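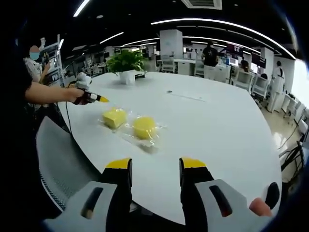 4. Recognition of low iron and the time to a first blood test

4.1 What patients reported before testing

The records described in Section 3 cover 3,580 adults who had a first ferritin test at a practice in the Trudard or Mandagi districts. All of them had filled in the Kiritz form, a paper questionnaire of 23 items, in the weeks before the blood draw. The form asks about tiredness, sleep, breathing, mood, hair and nails, appetite, and cold hands or feet. It does not mention iron anywhere, and patients were not told which of the items the practice would look at first.

Tiredness was the most common complaint by a wide margin. It was also the least useful for telling people with low iron from people without it. Most patients in both groups ticked it, and many of those with normal results had rated it as severe. A practice that tested only the patients with the worst tiredness would have missed a good share of the people with low stores.

The less familiar items did better. Restless legs at night, a craving for ice, and a sore or smooth tongue were all uncommon, but when patients reported them the result was more often low. Craving ice had the strongest link of any single item. Very few patients brought it up during the visit itself. In the notes we read, it usually appears only as a tick on the form, with no comment from the patient or the doctor beside it.

Shortness of breath on stairs fell somewhere between. It was linked to low hemoglobin, as expected, but only weakly to low ferritin where hemoglobin was still normal. Hair loss was reported often by women in both groups and did not separate them. We had expected a clearer result for hair loss, given how much attention it gets in leaflets.

Patients over 60 answered differently from the rest. They ticked fewer items overall and left more items blank. Several wrote in the margin that they put a complaint down to age. Low results in this group were found mostly through blood tests ordered for some other purpose, and the form added little.

4.2 How long patients waited

For each patient we compared the date of the first recorded complaint with the date of the first ferritin test. A complaint counted if it appeared in the visit notes and matched one of the items on the form. Telephone notes were counted only at the Hurnard practice, where they are kept in the same file as the visit notes. Leaving them out shortened the waiting time at that practice slightly and did not change its place in the order.

Many patients waited longer than 12 months. The wait was longest among those whose first complaint was low mood or poor sleep. These patients were often offered advice on sleep habits, or treatment for depression, before any blood was taken. We do not say that this was wrong in the individual case. Low mood has many causes, and a number of these patients got better with the treatment they were given. But the later test was low often enough that an earlier one would have been reasonable.

Men waited longer than women of the same age. The gap was widest in middle age and nearly closed in the oldest group. Heavy periods, when they were recorded, led to a test quickly. When they were reported on the form but not recorded in the notes, the wait was no shorter than for other women, which suggests that the question had not come up at the visit.

There was also a difference between practices — larger than the difference between any two groups of patients. Practices that ordered ferritin together with a routine blood count had short waits for everyone. Those that ordered it only after a low hemoglobin had long waits, and they found fewer patients with low stores and normal hemoglobin. Since a blood count can stay normal for a long time while stores run down, this was the expected direction.

Figure 2. White table with two hand-held grippers and a green potted plant.

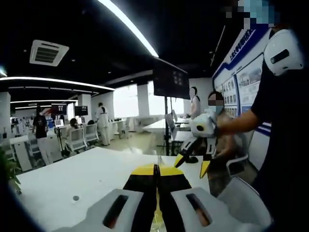
4.3 Limits of the form

We use cookies to improve your experience on this site. By continuing to browse you agree to our use of cookies. Accept | Manage settings

The Kiritz form was written for general use and has some weak points for this purpose. It asks whether a complaint is present and how bad it is, but not when it began. Waiting times therefore rest on the visit notes alone, and a patient who put up with a complaint for years before mentioning it is counted from the day it was mentioned. Our figures for waiting are too short for such patients.

The item on diet is also poor. It asks how often the patient eats meat, and has no place for other sources of iron or for tea and coffee taken with meals. We dropped it from the main analysis. Blood donation is not on the form at all. At Mandagi practices it was sometimes written in by hand, and these notes were too uneven to use.

Supplements caused more trouble than we had planned for. Some patients were already taking iron tablets on their own when they were tested. Their ferritin may have risen before the first result, so that a person with typical complaints shows up in the normal group. We left out patients whose notes listed a supplement, but tablets bought without a prescription were not always written down.

Finally, ferritin goes up during infection and other inflammation. Tests taken in February were higher on average than tests in the summer months, which may reflect winter illness. A second marker was measured at only a few practices. Where it was available, correcting for it moved a small number of patients from the normal group to the low group and moved none the other way.

4.4 Use of the form at the front desk

The form can be filled in while waiting and takes a few minutes. Staff at Trudard found that patients completed it more fully when it was handed over in person than when it was mailed with the appointment letter. The items on tongue, ice, and legs were the ones most often left blank on mailed forms. We would move them to the first page. 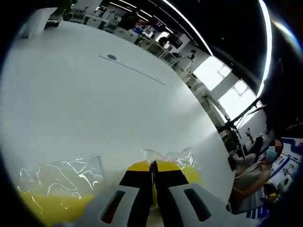 One reader of an earlier draft objected that moving these items forward would lead patients to tick them more often, and that their link with low iron would weaken as a result. This is possible. Our data cannot settle it, as all practices used the same order. The reader also asked whether a short form with only the unusual items would do as well as the full one. In our records it would have missed most patients with low results, whose only complaint was being tired, and we do not recommend it on its own.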